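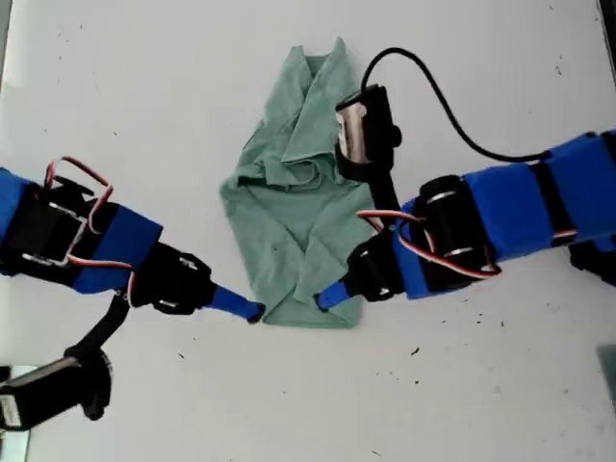

Handmade wool wall hanging from Plondamik – how long did you wait?

ovenbird_k
June 30, 2023
Hello all. I ordered a woven wall hanging from Plondamik, the model named Ova, in the undyed wool with one rust stripe. The page said 12 working days for making. It is now the fifth week and the status is still "on the loom". I paid 320 dollars and I do not want to be rude to a small workshop, but I would like to know if this is normal.

marsh_tea
I waited six weeks for my Ova. They count the days from when the yarn is ready, and the yarn is dyed only after you pay. It is written in the shop terms, quite far down.

ovenbird_k
Thank you, I did not see this. But mine is undyed, so only the stripe must be dyed?

marsh_tea
Yes, but they will do the stripe color in one batch for several orders. Write to them with your order number, they answered me in two days.

tuftedcorner
I don't agree that this is fine. If the page says 12 working days, a buyer should read 12 working days. I bought from Lappalainen last August, a bigger piece, and they gave me a date and kept it.

marsh_tea
Lappalainen keeps finished pieces in stock, so it is easy to keep a date. Plondamik starts when you order.

tuftedcorner
Mine was made to size. I have the emails.

marsh_tea
Then I was wrong about that, sorry. I still think five weeks is not a scandal for hand weaving.

loomside477
Small question from the side: does the Ova come with the rod? I look also at the Dusura, which has a birch rod included, but the fringe is shorter.

marsh_tea
No rod with mine. There was a sewn sleeve on the back, and I used a plain dowel from the hardware store.

ovenbird_k
I wrote to them this morning and they already replied. The stripe yarn came out too pink and they dyed it again. They offer to ship next Thursday, or I can cancel with full refund. I will wait – but I asked them to put the dyeing time on the product page.

tuftedcorner
Good that you asked. Ask also for a tracking number.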